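Flevside Toy and Play Library
Equipment reviews for lending partners
Play kitchen set, supplied by Skandico
Reviewed by Nawal Ouazzani, December 2019

Purpose of the review

The library recorded 3,583 loans in its last reporting year, and play kitchens remain among the items most often requested by nurseries and childminders. The set previously held in stock, from Belhaj, has been withdrawn following repeated breakage of its oven door. The present review considers whether the Skandico set is a suitable replacement and on what terms it should be offered to partner settings.

The set was used in 20 supervised sessions at Flevside and at the Detden children's centre, with children between two and five years of age. Staff were asked to keep short written notes on handling, cleaning and storage. No payment was received from the supplier, and the set was bought at the ordinary catalogue price.

The stove

The stove is a small tabletop model with a silver metal frame, a blue top and a black rear section. Two round black knobs are fitted along the front. Staff at both centres reported that children went to the knobs first, and the younger ones often stayed with them for the greater part of a session.

The compact size is an advantage where a setting has no room for a floor-standing kitchen. It does mean that only one child can comfortably cook at a time. At Detden the stove was placed against one side of the table and the remaining space given over to preparation and serving, an arrangement which reduced disputes and is recommended to borrowers.

The stove is light enough for a four-year-old to carry. It will also slide when pushed, and settings with a smooth table may wish to place a thin mat beneath it.

Kitchenware

The larger pieces are of a practical size for small hands. The mint-green colander is the most generous of them, a wide oval with a pattern of small holes, and it was used in turn as a sieve, a fruit basket and a hat. A measuring cup in the same green has a short handle that suits a child's grip. The light blue bowl is rather small by comparison and was regularly mislaid.

Members should note that the black pot and the green slotted spatula do not match one another in scale. The spatula is long in the handle and will lie right across the pot. Older children were not troubled by this. Some of the two-year-olds found the far end of it difficult to control.
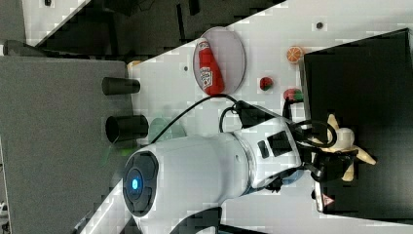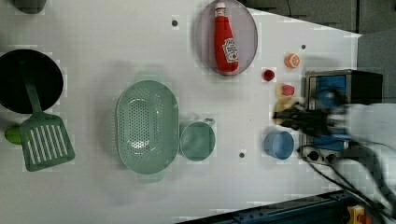
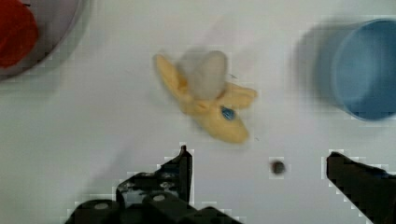 Play food and tableware on the white table.

Play food

The food assortment is modest. The peeled banana was the clear favourite of the younger group, its yellow flaps spread out around the white fruit. The orange slice has segment lines that children were able to point out and talk about, and several staff made use of it when introducing the words "rind" and "segment".

The smaller red pieces are less successful. Children gave them different names from one day to the next, and adults were no more consistent. A setting that wishes to use the set for early vocabulary work would be better served by pieces of a more definite shape. They should also be kept from any child who still puts objects in the mouth, and staff must check them against the supplier's stated age guidance before each session.

A ketchup bottle with a Heinz label was added to the table. Familiar packaging of this kind encourages conversation about meals at home, and borrowers may add empty and thoroughly rinsed containers of their own. Such additions should be removed before the set is returned.

Cleaning and storage

All loose pieces were wiped with warm soapy water after each session. The colander takes longer than the rest and needs a soft brush. The stove should be wiped with a damp cloth only and must not be immersed. Food residue was a greater nuisance than anticipated at Detden, where the set was in use shortly after morning snack.

The carton provided by the supplier is inadequate for lending purposes and had split at one corner by the second week. The library has transferred the set to a lidded crate with a contents list fixed inside the lid.

Assessment

The stove is soundly made for its size and the green kitchenware is of good quality. The food is the weak part of the set, and settings with a collection of their own will probably prefer to use that. For a group of two or three children the set is sufficient; larger groups should request a second stove.

The set is approved for lending from January. The loan period is four weeks, renewable once where no other setting is waiting. A refundable deposit of £20 is payable on collection, and missing pieces should be reported to the Flevside desk before the crate is returned.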